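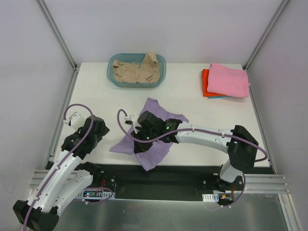 1/ ok so, laundry robot thread, as promised to everyone who asked me "is it still folding towels" in the hallway this week. Yes. It is still folding. I have a result now and I'm kind of excited about it, so bear with me!

Home Explore Notifications Messages Lists Bookmarks Profile More

2/ The question: two arms, a basket of mixed cloths, a stack to build. If you train a policy by imitation (person steers the arms, policy copies), which part of the job should your demos cover? Everybody's first answer, mine included, was "the whole thing, start to finish, a lot of times."

3/ So that's what we did in February. Ansel Delacroix and I recorded 483 full demos. Pull a cloth from the basket, flatten it, fold it, put it on the stack, go again. My wrists have opinions about this.

4/ The policy from those was fine at folding. Like, pretty good! Give it a cloth lying flat and it did the job. Give it a cloth that landed in a wad with one corner tucked under and it would pinch the top layer, lift, let go, pinch the same spot, lift, let go. I watched it do that for most of a lunch break.

5/ Henrike Ruppert looked at the logs and pointed out something I should have caught. When a person does a full demo, the messy middle is over really fast. We're good at it. We grab a corner, give it a tug, done. Then we spend ages lining up the fold. So most of the data is neat cloth, and the policy barely sees a wad.

6/ Her idea (she calls it "starting ugly", I wanted a fancier name and lost) was to record short demos that begin in a bad state and stop as soon as the cloth is foldable. No basket, no stack, no fold. You drop the cloth any old way, sometimes with a corner hanging off the front of the table, and just fix it.

7/ These are so much quicker to record. Also weirdly relaxing?? Trinity Sorensen did a huge share of them with a podcast on. We ended up with 704 short ones.

8/ We mixed them in with the full demos and kept everything else the same. Same network, same training length, same cameras. I was strict about that part because the last time I changed two things at once Dolores Iwasaki asked me which one mattered, in front of people, and I had no answer.

9/ Now the test. We ran 1,000 trials over the two policies, split evenly, and the starting states were drawn up ahead of time so neither one got the easy wads. A trial counts as a success only if the cloth ends up folded and on the stack with no human help. Leaning stack is ok. Stack on the floor is not ok.

10/ Full demos only: the success rate on crumpled starts was bad enough that I'd been calling it "promising" in meetings. With the short demos mixed in: 71 percent on the same crumpled starts. On flat starts the two are too close to call, and I'm happy with that – I was worried we'd make the folding worse.

11/ What you get when the middle part goes well is something like the purple cloth in the next one. Squarish, edges a bit uneven, and I will take it. The scoring sheet doesn't give points for crisp corners and neither does my closet at home.

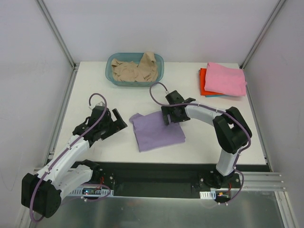
12/ Stuff that still doesn't work, so you don't think I'm selling you something:
– thin cloth. It grabs two layers, thinks it has one, and off we go
– anything that slides right up against the basket. The arm gets shy
– cloths stacked with an edge over the side of the table. It has no idea this is a problem

13/ The thing I'd most like to know is how short is too short. Could you cut the fixing demos down to one grab and one pull? Jalen Marchetti says yes and that the long ones are teaching it our bad habits. I say you need to see at least one failed grab and the recovery. There is a coffee riding on this.

14/ Someone's going to ask about the ratio of short to full demos. We didn't tune it. We used what we had. A proper sweep is next on my list, right after I relabel a batch where I typed "foled" in the task name (all of it, every single one).

15/ Writeup goes on the Wovport page once Henrike is done with the figures. If you've tried something like this with bags or shirts please reply, I want to hear how it went, especially if it went badly!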